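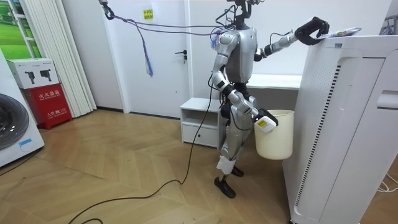
Category: Home and Shared-Workshop Builds

Household Humanoid (workshop build)

May 2026 - by Shanti Sengar

A household humanoid, in the sense used in this article, is a walking two-armed robot put together or adapted by hobbyists, at home or in a shared workshop, and meant to try its luck at ordinary chores. It is a younger cousin of the wheeled tidying robots that home builders have been fond of for a good many years, and it has drawn a lively and generous following of its own. The article deals mostly with the build kept at Skedaleck, a shared workshop fitted out with a laundry corner, and touches on other builds where they help to explain a point.

Background

Most people who start on a humanoid have already built something simpler, usually an arm bolted to a bench. An arm on a bench is a lovely teacher, but it never has to worry about where its feet are, and the builder soon finds that a bucket just out of reach might as well be in the next suburb. Legs solve that problem and bring along a whole family of new ones, balance being the eldest and most demanding.

The Skedaleck build goes by the name Yeoman. It began in December as a bare set of legs and a torso, and the arms were added once the legs could be trusted to stand for a decent stretch. Members share the work among themselves, and the notes they keep are refreshingly frank about what went wrong.

Body and frame

Yeoman has a compact silver torso made in segments, with dark joints at the shoulders and waist. The legs are silver too, with black joints and black feet, and a white wrap is fastened around the lower part of one shin. The head and neck are dark, and the cables leave from up there in a thick bundle, black with some colours mixed in.

Keeping weight close to the middle of the body is the advice given to nearly every newcomer. A heavy forearm feels harmless while the arm hangs down, then turns into a real nuisance the moment the arm is stretched out in front. Builders often spend more evenings moving parts a little nearer to the hips than they spend on anything else, and it is time well spent, even if there is not much to show a visitor afterwards.

Hands and grippers

There is a long-running and mostly good-natured argument about whether a home build should have fingers. A hand with several fingers can curl over an edge or settle around an awkward shape, which is a great help in a house, where hardly anything was made with robots in mind. A plain gripper is easier to mend and easier to understand, and it holds a rim or a handle very nicely.

Yeoman takes a bit from each side of the argument, with a black many-fingered hand on one arm and a black gripper on the other. The fingered hand was by far the harder of the two to finish. Its finger cords were replaced 3 times before the members were happy with the pull, and the gripper, by contrast, has needed little more than a clean and a fresh label.

Suspension and cables

Nearly all builds of this sort spend their early life hung from something. At Skedaleck it is a black hook-shaped clamp up above the robot, and the usual practice is to leave enough slack that the robot carries its own weight while it works, but not so much that it could reach the floor in a fall. Getting the slack right is a knack, and older hands will happily talk about it for as long as the kettle takes to boil and then some.

Cables deserve the same patience. One running over the floor should be laid where the feet are not going to go, and moved again whenever the task moves. Many builders prefer to bring what they can in from above for exactly this reason, although a long black one still crosses Yeoman's floor and climbs up the body.

Typical tasks

Chores are chosen for being dull, familiar and safe to get wrong. Buckets are a great favourite. A light plastic one, such as the cream one in Yeoman's gripper, can be dropped all day without much harm, and it swings just enough to give the balance something to think about. Reaching over a tall appliance is another good exercise, and a boxy white air purifier does the job well, asking the robot to lift one arm high without leaning too far after it.

Doing both together, with one arm up and the other carrying, is a fair bit harder than doing either alone. The Brillness sheet, a list of practice chores passed around between workshops, places it at level 5 and suggests leaving it until the single-arm chores have become boring.

Running costs

Figures vary a great deal from one build to the next. Skedaleck's members put their spending on spare parts at around 800 dollars since the start, most of it on finger joints and connectors. Tirex, a smaller build at a private home, gets by on less by having 2 plain grippers and no fingers at all.

See also: Benchtop arms; Overhead supports; Practice chores; Workshop floors

Contact the editors | © 2026 Shanti Sengar | Back to top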